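We use cookies to remember your settings. Accept | Manage

Week 2 notes – Kitchen layout

Hi all! I promised I'd write up the bit I rushed through, so let's get going. The old "work triangle" links sink, stove and fridge, and I still like it as a first sketch (even if half the kitchens I've worked on refuse to be triangles). Draw it, walk it in your head, then move things.

Counter height matters more than people think. The usual 36 inches suits me fine, but my tall friends hate it – measure the cook before you measure the room!

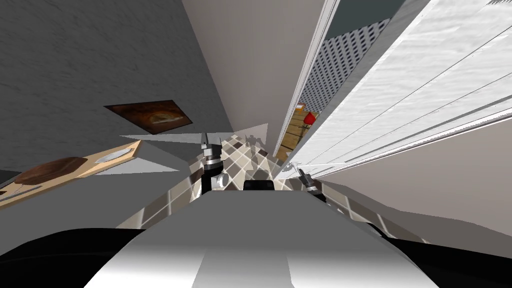
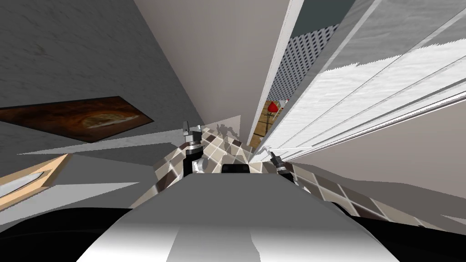

Page last changed: 16 May 2023

Narrow kitchens get their own class in June. For now, remember that drawers and doors need room to open, and so does the person bending down in front of them. Mark every door swing on your plan in pencil.

Homework: draw your own kitchen to scale, then make a cup of tea and trace your path on it. Bring both sheets, and read the Moroz handout up to page 31.

Comments

Vibeke Bach: Mine looks like spaghetti. Do we count trips to the trash?

Yevdokiia Polishchuk: Yes, he said to put those in too. Is graph paper okay?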